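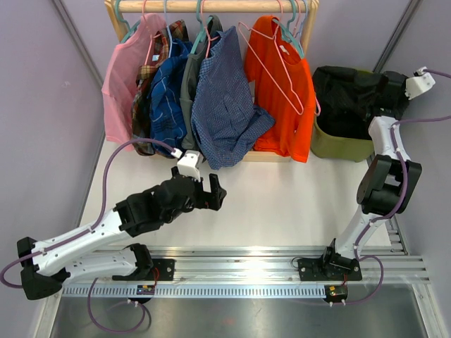
Our project began with a complaint about ironing. Three of us share a landing in the Dornau building, and every Sunday evening we were queuing for one ironing board to rescue shirts that had been perfectly smooth when we hung them up. We wanted to know how much of the creasing comes from the hanging itself, and whether a small rail could be arranged so that shirts come off it ready to wear. It was brilliant fun to work on! Six shirts on a short wooden-topped rail will already get in each other's way: the navy checked one has sunk below its neighbours and bunched up near the base bar, and the blue plaid lies partly over the red and brown one. A spare pink hanger dangling over the front of the orange-red shirt adds to the muddle.

What we asked people

We put a short questionnaire round the halls at Prorkside in May and had 104 replies out of 200 handed out, which thrilled us. The questions covered how people dry shirts, what they hang them on, and whether they fasten any buttons first. Most people said they never fasten a single one. Quite a few wrote long notes in the margins about jumpers, which we hadn't asked about but read with great interest anyway.

How we tested hanging

We compared two ways of loading a rail. In the first, shirts went on in any order with the collars open. In the second, the top button and the third button were done up, the shoulder seams were set level on the hanger, and the longest shirts went to one end. Each shirt stayed up overnight and was scored for creases next morning on the Sang chart, a sheet of sketches one of us drew for the purpose. The sketches run from "fresh" to "slept in".

What we found

Fastening the top button made the biggest difference by far — the collar sat square and the shirt stopped sliding off one shoulder. Putting long shirts together helped the hems, especially on a low rail. Sheer fabrics were awkward to score and we disagreed about them a lot. Spacing mattered too, but on a rail this short there is only so much of it to go round.

Things we would change

We scored everything by eye, and the person scoring often knew how the shirt had been hung. Next time we'd swap scorers. We would also like to try the Pivby clip, a notched peg we made from card to hold hangers apart, in something stronger — the card ones went soft within a day.

Project report, August 2024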